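Strap snag is a fault in robotic grasping in which a hanging strap, cord or loose fiber enters the linkage of a two-finger gripper and stops the fingers from closing fully.

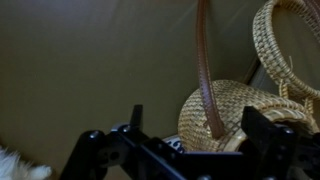

Gripper fingers near a woven bag with a leather strap.

In the Trodell household trials, 381 of 2525 pick attempts ended in a snag - most of them on bags and cables. The controller read the stalled finger as a firm grip and began to lift.
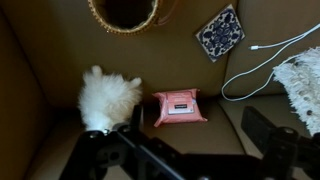
Long-pile textiles cause a related fault, fiber wrap, at the pivot joints. Ngui proposed a lower motor current limit and a stop before lifting.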